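# Washing polyester sportswear at lower temperatures

Project report, Textiles and Materials module
Aisling Egan and Bríd Hayes

## Background

Most club sports kit is now made from polyester or from a polyester blend. It dries quickly and keeps its shape, but people complain that it holds on to the smell of sweat more than cotton does. A common answer is to wash it hotter, or to wash it twice. Both use more electricity and both are hard on printed numbers and badges.

We wanted to find out whether a longer soak before a cool wash would do as good a job as a hotter wash. The idea came from Bríd's five-a-side team in Trirumby, where the players take their own shirts home and everyone washes them differently. Some shirts still looked new at the end of the season and others had peeling numbers.

Our question was: can a 30 degree wash with a soak match a 50 degree wash for smell, and does it leave the print in better condition?

## What we already knew

Polyester fibres do not take up much water. Sweat is mostly water, but it also carries oils from the skin, and polyester attracts oils. Bacteria feed on the sweat and the oils and produce the smell. If the oils are not removed in the wash, the smell can come back as soon as the shirt is warm again, even when it seemed clean out of the drawer.

Cotton behaves differently because it takes water into the fibre. This is one reason advice written for cotton does not always suit sports kit.

Fabric softener is often blamed for making things worse. It leaves a coating on the fibre, and the coating can hold oils in place. We left softener out of all our washes.

## Method

We used shirts of the same make and age, all lent by the team. Each shirt was worn for one training session on a Tuesday evening and then put in a sealed bag until the next morning. We split the shirts into 4 groups:

| Group | Soak | Wash |
|---|---|---|
| A | None | 30 degrees |
| B | 2 hours, cold water | 30 degrees |
| C | 2 hours, cold water with detergent | 30 degrees |
| D | None | 50 degrees |

The detergent was a liquid without bleach, measured with the cap to the line for a medium load. All shirts were turned inside out and dried on a rack indoors. We did not use a tumble dryer.

Smell was scored by a panel of classmates who did not know which group a shirt was from. They used a scale from 0 (no smell) to 5 (very strong). Each shirt was scored once when dry, and again after it had been held over a warm radiator in a cotton bag. The second score was added after our first trial, when we noticed that shirts with hardly any smell at room temperature were much worse once warmed.

Print condition was checked with a hand lens. We looked for cracks, lifted edges and loss of colour, and gave one overall grade per shirt.

## The time before the wash

We had planned only to compare washes, but a short questionnaire to the team showed that what happens between the match and the machine varies a lot. We asked where the shirt goes when the player gets home. The answers included straight into the machine, into a basket, left in the kit bag overnight, and over the nearest chair or sofa until wash day.

The kit bag is the worst of these for smell. It is closed and damp, and bacteria grow well in it. A shirt left out in the open dries sooner, although it dries slowly where it is bunched up.

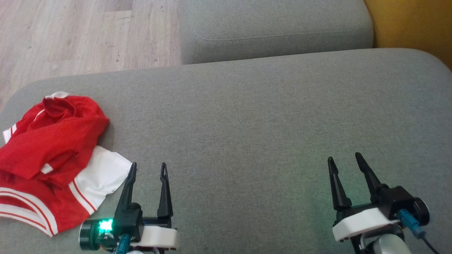 *Figure 1. A red and white top lying crumpled on a sofa seat.*

We therefore ran a small side test. One shirt was left in a closed bag overnight, one was left in a heap on a chair, and one was hung on a hanger by an open window. All three were then washed as Group A. The hanger shirt scored lowest for smell and the bag shirt scored highest. With one shirt for each condition this is only a hint, but it agreed with what the players told us.

## Results

Group A had the strongest smell of the four, on both the dry score and the warm score. Group B was slightly better than A when dry, but there was hardly any difference once the shirts were warmed. The cold water alone seemed to take out the sweat and leave the oils behind.

Group C and Group D were close. When dry, the panel could not reliably tell them apart. When warmed, Group D was a little better. Two panel members scored C and D the same every time.

For print condition, Groups A, B and C were graded the same, with no new damage after repeated washing. Group D had small cracks along the edges of the numbers, and on one shirt the corner of the sponsor's badge had begun to lift.

We also read the electricity meter plug before and after each wash. The hotter cycle used more in every case. The soak itself used none because we did it in a bucket.

## Discussion

The results support the soak with detergent as a fair replacement for the hotter wash, at least for shirts worn for one session. It takes more planning. Several players said they would not bother with a bucket, and one said she did not own one. Some machines have a soak setting that would get round this, though we have not tested it.

The panel was the weakest part of the method. People's scores drifted over the afternoon, and after a while everything smelled the same to them. Aisling brought in a jar of coffee beans for them to sniff between shirts, which the panel liked but which we cannot say made the scores any better. Next time we would do fewer shirts in a sitting.

We also had no control over how hard each player trained. The goalkeeper's shirt scored low in every trial, whatever group it was in.

Lastly, the shirts were all from one maker. Other prints may stand up to a hotter wash better or worse than these did.

## Further work

- Repeat the side test on drying with enough shirts to be worth scoring.
- Try a shorter soak. Our time was chosen to fit between lectures.
- Test a machine soak setting against the bucket.
- Include a cotton shirt in each group for comparison.

## Thanks

To the Trirumby players for lending their shirts, to the smell panel, and to the technician in room 335 for the use of the sink and the drying rack.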